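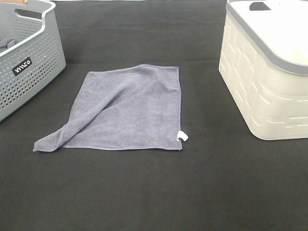
Print | E-mail

Jun 25, 2023

OK, thread time. I finally opened the Molldale red I've been sitting on, and I have a lot of feelings about keeping wine at home when you don't have a cellar (I have a hall closet and a stubborn streak).

Quick background. I paid $38 for it, which was a splurge for me back then, and the shop told me to forget about it for a few years. So I did! It lived behind the winter coats, on its side, in the box it came in.

First pour was pretty closed. A bit of dusty cherry, some cedar, and tannins that grabbed my gums and held on. I wrote "hmm" in my notebook and went off to make pasta.

An hour later it was a whole different glass. Plum, black tea, a little orange peel on the end, and that dusty thing had blown off completely. I crossed out "hmm" and wrote "oh hello."

The hall closet stays a pretty even temperature, and I think that matters way more than hitting some perfect number. My old spot was on top of the fridge, and I cooked a really nice Biltitz white up there one summer. It came out tasting like bruised apples and sherry, and I don't mean the good kind of sherry.

Someone always brings up wine fridges at this point. I looked at the Radwan ones and they're lovely, but the one I wanted would have gone exactly where my bike lives, and the bike was here first.

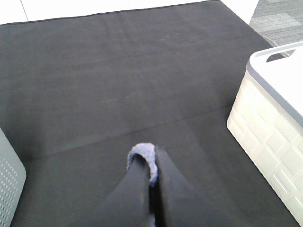

Do screw-cap bottles need to be stored on their side?

Lying down is for keeping a cork moist, so a screw cap can stand up or lie flat, whichever fits your shelf. I stand mine at the back of the closet floor.

Next one, while I'm at it. I also opened a Jovomura pinot this week, bottle number 2638 according to the handwritten label (love a handwritten label). They sell it as something to keep, and I'd say drink it this summer. Bright raspberry, a bit of beet, light as anything. It had already started to fade by the last glass.

That's my main gripe with drink-by windows. They're a guess made by someone who has never met your closet. If you've got two of a bottle, open one early and see where it's at – then you have a real idea what to do with the other.

I only bought one of the Molldale, of course. They made 200 cases that year and I was being sensible. Still annoyed with sensible me.

Oh, and write the date you bought it on the bottle neck! I use a paper tag and a rubber band. Before I started doing that I had a Biltitz red that could have been from any point in the last decade. It was tired but still kind of sweet and leathery, and I finished it over a plate of mushrooms on toast.
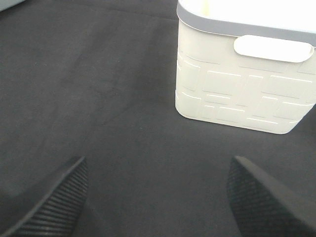 How long will an opened bottle of red keep?

Most reds are fine for 2 or 3 days with the cork back in and the bottle in the refrigerator. Take it out a little while before you want to drink it so it isn't too cold, and expect lighter wines to go flat sooner.

I tried the leftovers of the Molldale the next night, by the way. The fruit had dropped back and the tea part was bigger, and it went so well with a leftover lamb sandwich that I ate standing up at the counter.

Up next are two whites from the coast that I've been told to leave alone until at least next year. I give it until July. If anyone has opened a Jovomura chardonnay lately, tell me how it's holding up, I've got one behind the coats and I keep looking at it.

Print | E-mail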